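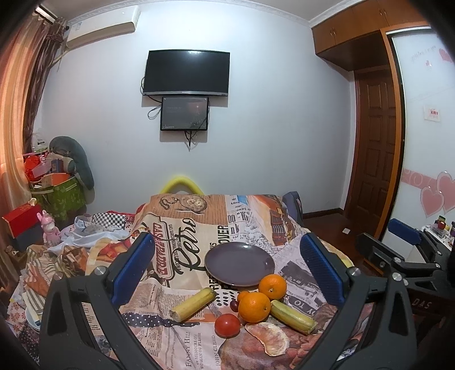
Poste table, côté pinces. Patins bleus striés en place, assiette vide, fruits à côté.

Imprimer | Envoyer par e-mail

Cahier d'atelier, samedi, fin de matinée

Repris la paire de pinces « DAS » après le message de Yannick Riviere : d'après lui, « ça glisse depuis les nouveaux patins ». Je veux bien, mais ça glisse sur quoi ? Sur une orange, sur la peau de banane, sur le bord de l'assiette ? Trois problèmes différents, et le message n'en dit rien.

Démonté le patin gauche de la première pince. Vis d'articulation pas franchement desserrées, un huitième de tour au plus. Le droit, rien. Pemach affirme dans sa note que les stries en diagonale tiennent mieux les objets ronds que l'ancien patin lisse. Pas trouvé d'essai derrière cette phrase. Je la laisse où elle est.

Nettoyage des deux patins au chiffon et à l'alcool, séchage, remontage. Un film gras sur le chiffon, plutôt sucré à l'odeur. Si on manipule des fruits coupés toute la journée sans essuyer, pas besoin d'aller chercher un défaut de gomme.

Essai avant / après, la grosse orange, de la nappe à l'assiette, même opérateur (moi) :
- avant nettoyage : 9 prises perdues sur 50
- après nettoyage : 2 sur 50
Ça a l'air concluant. Ça l'est moins si on se rappelle que j'ai fait les « après » en dernier, donc avec la main plus sûre. À refaire dans l'ordre inverse par quelqu'un qui ne sait pas quel patin est propre. Đạt Giáp est d'accord pour lundi ou plus tard, il n'a pas promis.

Raisin : pas testé. Tomate : pas testée non plus, je n'avais pas envie de frotter du jus sur un patin que je venais de nettoyer.

Jeu à la fermeture : environ un demi-millimètre à la pointe, mesuré à la cale. La fiche Skultavow ne donne pas de tolérance, seulement « jeu faible ». Faible par rapport à quoi, on ne sait pas. J'ai noté la valeur sur l'étiquette du coffret pour avoir au moins un point de départ.

Deuxième pince : contrôle visuel seulement. Pas démontée, donc je ne signe rien dessus.

Frein-filet : Văn en voulait sur toutes les vis. Non pour l'instant. Si on colle maintenant, on ne saura jamais si elles se desserrent seules ou si quelqu'un les avait mal remontées chez Clidthorpe. Trait de feutre en travers des têtes, on regarde dans 10 jours.

À faire
- essuyer les patins à chaque pause et le cocher sur la feuille (la feuille de février est vide, je ne crois pas aux « on l'a fait mais pas noté »)
- commander un jeu de patins d'avance, anciens ET nouveaux
- demander à Yannick l'objet et l'heure de chaque glissade

Imprimer | Envoyer par e-mail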